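Dristau Pair, two months in: can it tidy a bedroom yet?

I went back and forth on whether to write this one up, mostly because my opinion kept changing depending on which day you asked me. But the return window closes on Friday and I've had enough emails about it, so let's go.

The Dristau Pair is two small arms with soft-tipped fingers that you park next to a table, plus an app called Clillier that you use to give them jobs. I paid $2,108 for the set, and then another $123 for the extra finger pads (get them, the first ones wore smooth on me by October). Setup took an evening. The instructions are fine until the part where you level the base, and then they just sort of trail off.

What I wanted was simple. I have a table near the bed where everything lands at the end of the day, and I wanted something to clear it while I'm at work. Trash in the bin, bottles standing up in a row, the rest in a box. A nine-year-old can do it in four minutes, with complaining.

The good news first! It's great with anything stiff. Boxes, full bottles, a hairbrush, the TV remote – it picks those up nearly every time and sets them down gently enough that I've stopped wincing. Clillier keeps a running log, and out of 852 tries at my place it got 363 right the first time. That sounds awful, and for the first two weeks it was, but most of the misses are the same few things over and over.

Paper cups are one. Squeeze a cup on its side and it folds, or rolls off, and then the arm follows it around like a cat after a bug. Anything crumpled is another. And my old Pokeswood clamp arm, which cost a quarter of this and did half as much, had the same trouble with patterned tablecloths: put a big printed flower under a small white cap and it will sometimes go for the flower.

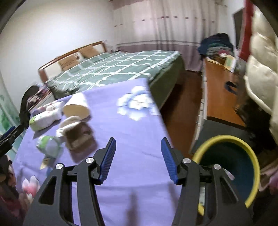
So a real table at the end of a real day is still hard work for it. Bottles lying down are so much worse than bottles standing up, and once two things are touching it tends to grab both or neither. I started leaving a bit of room between things, and yes, I know, that means I'm tidying up for the tidying machine.

Would I buy it again? If you've got a workbench with the same ten parts on it every day, sure, and the Ciobanu forum is full of shop people who love theirs. For a bedroom, wait a version or two. I'm keeping mine, but only because the last update fixed the bin thing (it used to let go an inch too early) and I want to see what they do about cups.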